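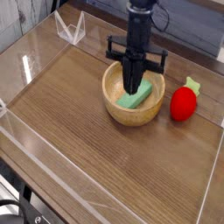

Why Things Feel Soft, Hard, Smooth or Fuzzy

Close your eyes and pick up a wooden bowl. Now pick up a plush strawberry. You know which is which right away, even though you can't see them. Your skin is telling you about texture, the way a surface feels when you touch it.

Wood is hard. A tree is made of tiny tubes packed close together, and their walls are stiff. When you press on a wooden bowl, the walls push back and your finger stops. If the bowl has been sanded, it feels smooth. Sanding rubs away the small bumps and splinters.

A kitchen sponge is made in a different way. It is full of little holes, and the holes are full of air. When you squeeze a sponge, the air goes out and the sides of the holes fold in. Let go and the sponge opens up again. If you let go under water, the holes fill with water.

Plush toys are fuzzy on the outside. The cloth has short threads that stand up, like grass on a lawn. They bend when you stroke them. Most plush toys have stuffing inside, so they feel soft when you hug them.

How does your skin know all this? Under the surface there are tiny parts called touch receptors. Some notice pressing. Some notice rubbing or shaking. They send messages along your nerves to your brain. Your fingertips have a lot of receptors, and your back has far fewer.

Try it yourself

You need a bowl, a clean dry sponge, a soft toy and a friend.

Ask your friend to close both eyes. Hand over the things one at a time and ask for two words about each one — "bumpy" and "light," maybe. Write the words down. Then trade places.

Now do it again, but touch each thing with an elbow. Were the words the same? Some things are much harder to tell apart that way.

Words to know

Texture: how a surface feels.
Receptor: a tiny body part that picks up a signal, such as touch.
Nerve: a pathway that carries messages to and from the brain.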